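Good practice for robots in shared laundry rooms – what are your house rules?
Board: Service Robots > Rules and Standards
Started 1st June

duvley_dan
Hi all! I've been drafting a house rules sheet for running arms in self-service laundries, and I'd love this board to pull it to pieces. Version 6 so far:

Stop and look before the gripper goes anywhere near a door. Keep a person within reach of the stop button whenever the room is open to customers. Carry baskets by the rim, never by the slots. Write down the machine number before every run.

The part I keep rewriting is the first one. Domed door glass is wonderful to look at and miserable for perception, and I think the rule should say outright that a reflection never counts as a detection.

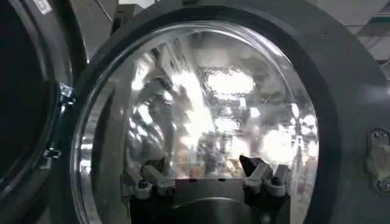
Wrist view at the door glass, both fingers in view.

Look at the glare near the upper center and again on the right side. My proposal is two views from different angles before any move toward a door. Thoughts?

ister_hands
Love this! We had nearly the same wording in October and it saved us a lot of arguing. Two angles is good, but please say how far apart. Ours were so close together that the glare hardly shifted between them, and everyone ticked the box and carried on.

Monique Gaillard
I disagree with putting it in the house rules at all. How the robot decides where a door is belongs in the risk assessment, with test results behind it. House rules are for the people standing in the room. If I hand a night operator a sheet that talks about detections, she'll stop reading it.

duvley_dan
Fair, though our operators are the ones who press "go" on each approach, so they do need something. Maybe one short line for them and the long version in the assessment?

Monique Gaillard
One short line I can live with.

psarras_fan
Can I be annoying about the floor? Your sheet has no floor rule and it should have a big one. Cables, bins, customers' own baskets, anything near the base of a machine. I logged 569 runs on our Psarras arm last year and low-down stuff was the thing I ended up writing notes on most.

duvley_dan
Not annoying, you're right! Adding it now. Same room, from higher up:

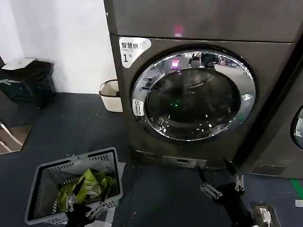 Dryer number 1, gray basket in the left gripper, white cable at lower right.

So, draft rule: before the arm reaches low, walk the floor line from the wall to the next machine and move or mark whatever is on it. I'd include the cable on the right and the little white basket by the wall, even though that one is well back.

psarras_fan
Yes!! And mark it with something that shows up on a dark floor. Navy swallows dark tape completely.

Didier Chevalier
I would be stricter. No loose cable within reach of either gripper, full stop. "Move or mark" gives people a choice and they will choose to mark. Also, one hand carrying while the other reaches low should have its own line. We cap the speed of both arms whenever one is holding a basket.

ister_hands
Mm, not sure about a cap on both. We tried it and every load took forever, so people started switching it off. A slow rule that gets bypassed is worse than a medium one that sticks, in my book.

Didier Chevalier
Then fix who is allowed to switch it off. I would not change the rule for that.

nellitz_user
Small one from me: the machine number. Big numeral on the label is great for people, but put the same number in the run log and on the stop procedure. Our Nellitz logs only had serials, and finding "1767" in a hurry when the door says 1 is no fun.

duvley_dan
Ooh, good catch, going in. Version 7 will have the floor line, Didier's cable wording and the matching numbers. I'm leaving the speed cap in brackets until you two have fought it out. ister_hands, could you post the spacing you settled on for the two views?

ister_hands
Will dig it out tonight, it's in the old binder at work.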